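Print this page | E-mail this page

# Brokside Open Day — Shelf Restocking Set

Data card, version 2. Maintained by Séverine Hamel and Talha Bukhari.

## Summary

Episodes recorded during the Brokside open day on May 9, 2023. One arm, two-finger gripper, colour video from the wrist camera. Visitors chose the item and the target spot; an operator drove the arm. The set holds 200 episodes from 26 visitors.

## Table layout

Goods were laid out on a brown tabletop around a clear acrylic tiered stand. The stand carries packaged items of mixed shape: a Snickers bar, small boxes, a red cookie box and two small jars lying on their sides. Foil trays are kept in a wicker basket, and red cans lie in a second acrylic holder. Clear acrylic and foil were included on purpose — both give poor depth readings.

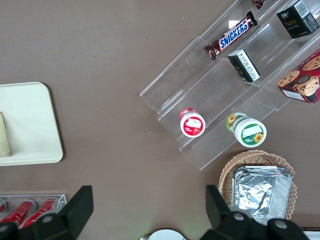

## File structure

- `episodes/` — one folder per episode, video plus joint log
- `labels.csv` — item, target, outcome
- `calib/` — wrist camera calibration, before and after the session

Video is stored at 20 frames per second. Joint logs are not resampled.

## Known issues

- The gripper fingers hide part of the lower view when open.
- Outcome labels were entered by one person (Aqeel Bajwa) and have not been checked.
- Item names in `labels.csv` are free text. Spelling varies.

## Licence

Non-commercial research use. Write to the Grarnar lab for anything else.

Print this page | E-mail this page

## Comments

**Mudassar Butt:** Is the gripper width in the joint log in metres or millimetres?

**Talha Bukhari:** Metres. Will add it to the card.

**Zubaida Magsi:** I drove for the afternoon group. The jars took most of our retries — worth a separate split in September?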